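**Two-arm towel folder, shared shop build. Is it worth going on?**

Posted 2025-07-20 in Home & Shop Builds

Our bench at the Plerstead shop has both arms mounted and white panels on three sides. Parts so far come to $345, and $165 of that went to a pair of Zaltell wrist motors. Goal is folding shop towels by September.
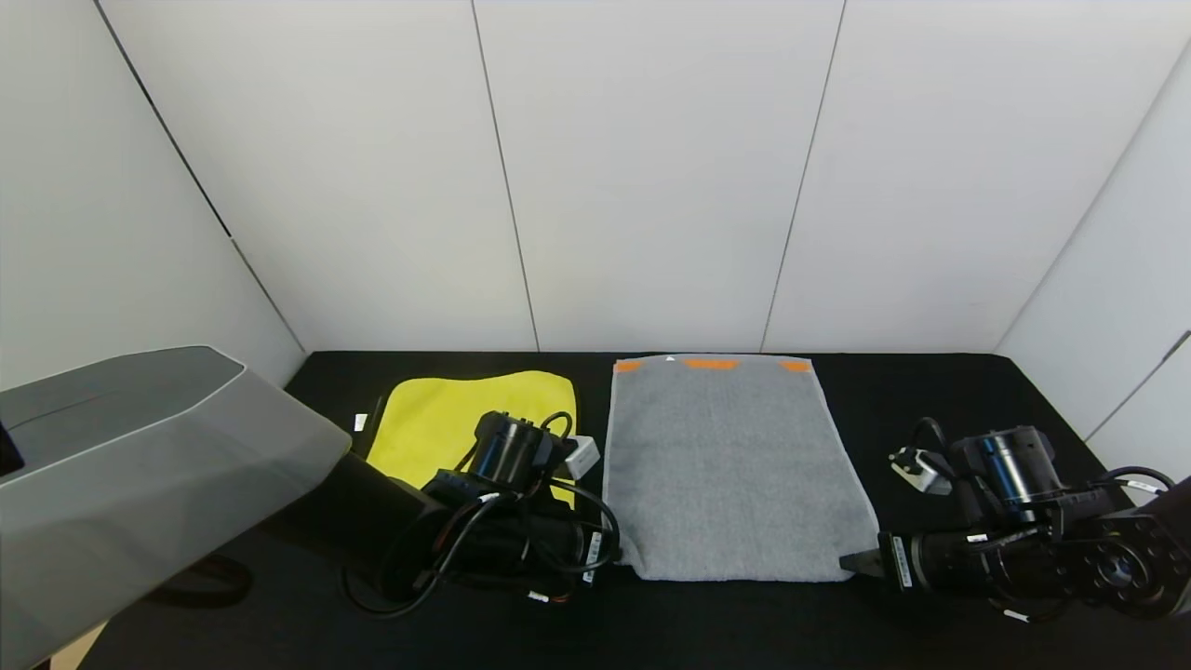 **skoveck_bench**

Gray terry is the hard one. I put orange tabs on the far edge so the software has something to find. I don't love it.

> **ohm_sweet_ohm:** Tabs are cheating. Who's going to tab every towel in the house?

> **gearlash:** Disagree, start easy and take them off later. I'd worry more about the cables. Those loops will snag.

> **skoveck_bench:** Cables have snagged 3 times, so yes. I also doubt flat fingers can pick up a hem off a hard surface. The yellow cloth is thinner and I trust it even less.
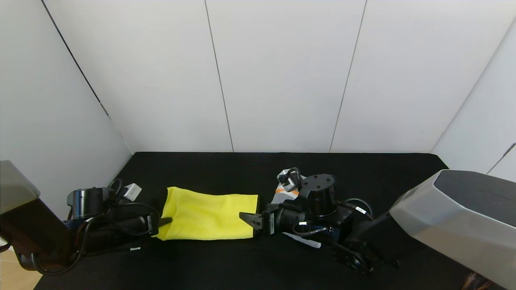
My plan is to hold one side down and bring the other gripper in low. On paper it's fine. I have 4 fold routines written and wouldn't bet lunch on any of them.

> **ohm_sweet_ohm:** So, a slow way to fold a rag.

> **gearlash:** Try the Trevaskis finger pads before you quit. Mine grip thin cloth okay, terry so-so.

> **skoveck_bench:** Okay, ordering a set. Tabs stay on for now.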